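Search products
Enter keyword or part number
Go

Lisaditz Two-Arm Evaluation Bench, Model 1846

The Lisaditz bench is supplied to laboratories and training centres that wish to compare grippers, wrist cameras and controllers before placing a larger order. Two matching arms are mounted on a common front beam, so that a change made to one side can be judged directly against the other.

Grippers from the Bukeck and Boychuk ranges may be fitted at either wrist. The Brurner controller stores more than 35 test routines and keeps a separate log for each arm. Customers are asked to state at the time of order which fingers they intend to try first.

Trials normally begin with a small lidded box. Both grippers are brought to the lid from opposite sides, and the operator notes where the fingers touch, how far the lid shifts and whether either wrist has to turn to clear the other.

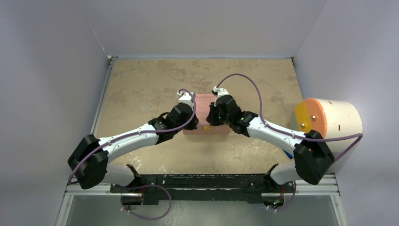
Results should be recorded on the form supplied, with finger type and closing speed entered for each arm. Cable routing should be checked again whenever a wrist module is changed.

Spare parts will be held until March 2028. Requests for a trial period should be addressed to Harpreet Carrier, Equipment Loans.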